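Do Study Timer Apps Help Students Finish Homework?

Kaj Kárason
Term project, final report

Background

Study timer apps promise a lot. The one our school recommends, Wondeo, says on its start page that short work periods with breaks "unlock focus." I wanted to know what that means in practice. The app's help pages offer testimonials and a graph with no label on the side axis. I found no source for the graph, and my email to the company in February got an automatic reply.

What I did

I asked 21 students in my grade to do homework with the timer for two weeks and without it for two weeks. Half started with the timer and half without. Each evening they wrote down what was assigned, what they finished, and when they stopped. Ms. Vigfúsdóttir checked the log sheet before I handed it out and made me take out a question that pushed people toward saying yes.

The logs are self-reported, which worries me. Several sheets were filled in with the same pen and the same handwriting slant for a whole week, so I suspect they were done in one sitting. I left those in but marked them.

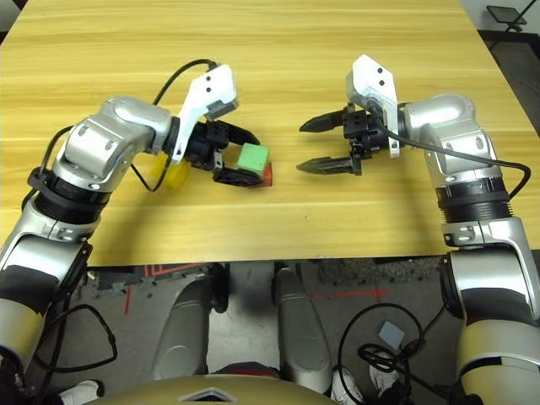
Results

With the timer, students said they finished 95 percent of their assigned work. That sounds great until you look at the weeks without it, when the figure was nearly the same. The gap is smaller than the difference between any two students picked at random. Stopping times did not change much either.

What did change was how people felt. More than 30 comments on the sheets used words like "organized" or "in control" during the timer weeks. I don't doubt they felt that way. Feeling organized is a different thing from getting the math done, and the app's ads mix the two together.

Problems

Math had a big test during the second half, so people worked harder no matter what. Also, 6 students admitted they kept using the timer in the weeks they were supposed to go without. I don't know how many did the same and kept quiet.

A larger group would help, and so would having teachers record finished work. Until someone does that, I would not pay for the full version. The kitchen timer I tested it against at home beeps just as loudly.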